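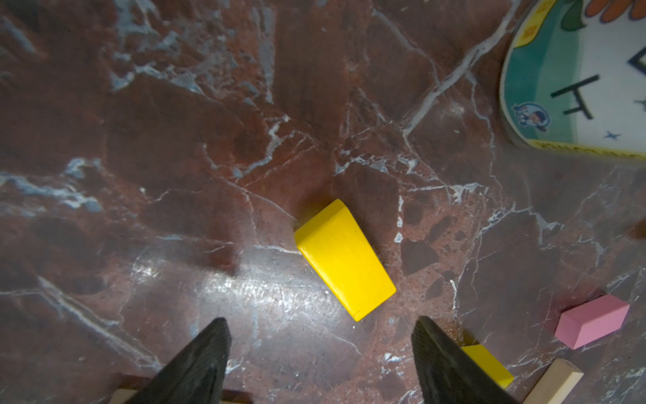
Wooden blocks: the questions I get asked most

I've been buying, sanding, painting and generally fussing over wooden blocks for years now, and the same questions keep turning up in my inbox. I've put my answers on one page so I can point people to it (and so I stop contradicting myself, which Merja Ikonen assures me I do).

How many blocks does one child need?

Fewer than the shops would like you to think! I'd start with 24 and see how you go. Two children building together will want more, mostly so that they aren't arguing over the long ones. My own collection stands at 62 at the moment and I can still get it all into one drawer if I put a bit of effort in.

Do you like painted or plain?

Both, mixed up together. Plain wood is lovely to handle and it grips better, so it makes good foundations. Painted ones are easier to spot under the sofa, and small children do love sorting by colour. I've got a weakness for yellow and pink, and you'll find a lot of those in anything I've painted myself.

What are the wedge shapes for?

Roofs and ramps, mainly. Pushed together they make a bridge of sorts, and a sloping one on its own makes a decent slide for a toy mouse. They're the pieces I'd never leave out of a set, though they are a pain to store because nothing will stack on top of them. I tuck mine in along the sides of the drawer, slope facing in.

Should we build on carpet or a hard floor?

Hard floor, every time. Towers go up straighter and cars roll properly. The drawback is the noise, and if you've got polished stone or marble you'll also want to think about chips, both in the floor and in the corners of the blocks. A thin cotton rug with a firm board on top works nicely for the tall stuff. On thick carpet you'll get three blocks up and then everything leans.

How do you clean them?

Wring a cloth out in warm water with a drop of washing-up liquid, wipe, then dry them straight away with a tea towel. Spread them out overnight on another towel. Please don't soak them, and don't put them in the dishwasher. I did it once with a Truner set, years ago, and the grain came up all furry. I had to sand every last one.

The paint's chipped. Can I touch it up?

You can. Rub the edge down with fine sandpaper, wipe off the dust and put on two thin coats of a paint sold as safe for toys. Jikex do little pots which are handy for this, as you'll never get through a big tin. Let it harden for longer than you think you need to. Matching an old yellow is the devil's own job, by the way, and I usually end up repainting the whole block.

Are second-hand blocks all right?

I love them, but I'm fussy. If the paint is old and I don't know what it is, I leave it alone. Plain wood I'm happier with. Tyyne Rantala gave me a bag of Jääskeläinen blocks she'd had since 2000 and they only wanted a wipe and a light sand.

What about babies?

Check the size first, and put the smallest pieces away until everybody has stopped putting things in their mouths. Look for splinters too, particularly on the plain ones.

How do you get them tidied away?

Big open box, low down, no lid. We do a quick round before tea, one colour each, and plain wood goes to whoever finishes first. I gave up on neat rows ages ago.

Related pages
Sanding and oiling plain wooden toys
Flirus storage boxes: how ours have lasted
Marble runs for beginners
Ten things to build with wedges
Mending a wobbly toy shelf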